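**August 19, 2021 – bench notes, packing trials**

Good long day, mostly spent on bags, and I want to get this down before I forget which of my opinions I came in with and which ones the bags gave me. Preben Damgaard had the first half of the morning and I took over after coffee, so anything odd in the early tally is in his handwriting and you should ask him, kindly, because he did all the unboxing as well.

We are still working through the Prustoleo order. They want their small parts bagged before they go into the tray, and the question Kirkegaard sent over is whether the thin translucent bags will do or whether we need to move up to the heavier ones. The thin ones come 100 to a sleeve and we opened two sleeves, so 200 to play with, which felt like plenty at nine o'clock and rather less so by lunch.

First thing to write down: a thin bag does not like to lie flat once it has been handled. Fresh off the sleeve it is lovely, smooth as you please, and then you pick it up once and it remembers. By the third or fourth handling the folds all gather toward wherever it was held, and the mouth closes up on itself, and you stand there rubbing it between finger and thumb like somebody at the grocery store. I found it helped a great deal to leave the bag draped over the teal stand with the open end toward me – the front edge gives it a bit of shape. 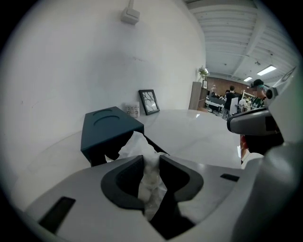
The mouth is the slow part, then, and the filling hardly takes any time at all. Of the last batch, 7 split at the side seam, all of them near the bottom corner, and I have kept those in an envelope in the top drawer for Kaj Sveinbjörnsson to look at. He thinks it is the seam and I think it is me pulling too hard. We may both be right!

Static was worse after lunch. The bags clung to my sleeve, to each other and to the clipboard, and a light wipe of the tabletop with a damp cloth seemed to calm things down, although I only tried it twice and would not swear to it.

Still to do:

- Try the Venik bags, same size, slightly thicker, once the sample sleeve turns up
- Repeat the last batch with Preben opening and me filling
- Write to Kirkegaard about the seams (after Kaj has had his look, please)
- Flatten and save the used bags that are still sound, they are fine for practice

Preben also asked whether the Wondumby labels will stick to the thin bags. I put one on before going home and left it on the shelf with a sticky note beside it. Please leave it be until Monday.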